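Notebook, October, Plikesmont flat
Pivura laundry package, trial for Entwistle

Start 8:40. Coffee first. Marjorie Furnival on the phone from Paston most of the morning, so answers came quick for once.

What we're reviewing: the Pivura laundry package, the software plus the hand add-on, sold as a yearly service. Entwistle want to know if it's worth putting in their serviced apartments. Quote is 2000 a month per unit including remote support, hardware seperate. My job is to say whether the thing does what the brochure says. Not pricing, Marjorie has that.

Setup notes
Package build 1367 installed last night. Update from the previous build wiped our wrist offsets, had to redo them by hand. Manual says they carry over. They don't. Told Marjorie, she says known problem, fix "in the next one". Ask again Thursday call or whenever it gets moved to.
Calibration routine took 19 minutes. Brochure says five. Ran it twice to be fair, same both times.
Support line picked up quick. Good people. They do want the logs in their own format and the export tool only runs on the old laptop, annoying.

Runs this morning
Run 1. Basket to drum. Stopped itself on a torque warning at the elbow. Cleared it, no cause in the log.
Run 2. Same start. Finished the load but slow, long pauses between items while it replans. Would drive a tenant nuts.
Run 3. Turned replanning down to the low setting. Much better. Two drops, both at the lip of the drum.
Run 4. Low setting again, basket nudged closer in to the door. Best so far. Keep this spot, tape the floor.

Thin stuff is still the weak point. It pinches two layers and thinks it has one. Thick cloth fine. Marjorie says there's a fabric profile we can buy as an extra, which I think should be in the base price, will say so in the report.

Cable length OK for this room. Would not be OK in the bigger Entwistle layout, they'd need the untethered option and that's not shipping yet.

Checking the grip with one gray piece, low setting, lower machine open:

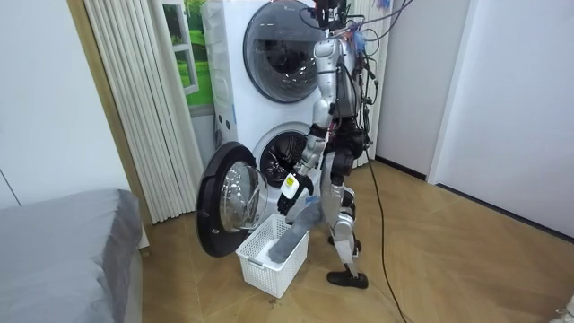

After lunch
Door closing. Separate skill in the package, not tried yet. Do it with the drum empty first.
Top machine too if there's time. Reach is on the spec sheet but I want to see it with the shoulder cables on.
Send logs to Paston before 5.
Ask Marjorie: does the fabric profile need another calibration? If its another 19 minutes every time, thats a no from me.
Report draft: so far a maybe. Hand is good, software is half finished, support better than most. Would take a longer trial before signing a year.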